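Filed under: Kitchen, Stone and tile, Maintenance

Resealing a stone benchtop, second attempt

The first coat of sealer on our benchtop failed in under a year. By failed I mean that water left beside the sink darkened the stone within a couple of minutes and the mark took most of the morning to fade. The stone is a grey granite from Brakov, honed, sold to us as low maintenance. The slab with cut-outs and fitting came to $2,168, and the installer applied one coat of something from an unlabelled bottle before he left.

A few notes on mechanism, as the labels are poor on this point. A penetrating sealer doesn't form a film. It is a resin or silane carried in water or solvent, and it lines the pores near the surface so that liquid wets them less readily. Liquid still gets in if it sits long enough. The sealer buys time to wipe up. It does nothing for etching on marble or limestone, where acid attacks the stone itself, and it won't add scratch resistance or gloss. If a sealed honed surface has turned shiny, there is residue on it.

Honed finishes take up more product than polished ones. Colour matters less than people think, although a dark stone hides a damp patch better and so tends to get tested less often.

Testing first

I put a teaspoon of water on the stone in several places and checked each at five, ten and fifteen minutes. Beside the sink it was dark at the first check. By the cooktop it held until the second. At the far end, where the mail goes, it was still beading at fifteen. That is a wear pattern, and the likely cause is cleaner. I had been using a citrus spray daily, and whatever it does to grease it appears to do to sealer as well.

Oil is a more severe test than water, but a failed oil test leaves a stain, so do it under an appliance or not at all.
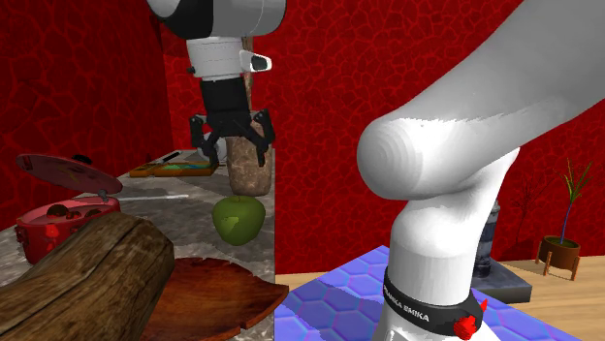

One reader wrote after the earlier post that testing in spots was a waste of an evening, and that the sensible approach was to strip the whole top with acetone, reseal the lot every June and never think about it again. I half agree. An annual date is easy to remember. My objection is that sealer applied over stone that is still sealed has nowhere to go, so it dries on the surface as a haze, and removing the haze takes longer than the testing did.

Product

I compared two. Zalen is solvent based, smells strongly and has a long open time. Kirimex is water based, has very little odour and flashes off quickly, which on a warm day means working in small sections. I used the Zalen because I could leave the windows open all weekend. On offcuts the two were hard to tell apart after a week, though a week is not long enough to say much.

Procedure

Clear the bench completely the night before. Wash with a pH-neutral detergent, rinse twice, dry with a towel and then leave it overnight. Residual moisture is the most common reason for an uneven result, particularly along the joint behind the tap and under the lip of an undermount sink. I ran a pedestal fan at it.

Apply with a lint-free cloth or a foam applicator. I decanted 100 mL into a jar and that covered the 2,000 mm run with some left over. Keep the surface visibly wet for the dwell time on the tin - mine said ten minutes - and top up any patch that goes dull early, as those are the thirsty ones. Then take all of it off. Use more dry cloths than seems reasonable and turn them often. Look along the surface at a low angle with a torch, and buff out any streak while it is still soft.

Second coat after an hour on the sink end only. The mail end got one light pass.

Spread the used cloths flat outside to dry. The tin has a warning about this and it should be taken seriously with solvent products.

Results so far

On the Monday following, water beside the sink beaded for the full fifteen minutes. There is one faint smear near the joint that I missed with the torch, and a second buff with a cloth dampened in fresh sealer took out most of it. I have gone back to dish soap and water for daily cleaning.

Silicone along the splashback is the next job. The existing bead has discoloured at one corner and I would like to know whether that is mould or solvent before I cut it out.

Related posts
Grout colour charts and why they are wrong
Undermount sink clips: stainless or brass
Oiling a timber bench end
What the Krajewska tap cartridge does when it wears

This site uses cookies to remember your preferences and count visits. By continuing to browse you agree to our use of cookies. Accept / Manage settings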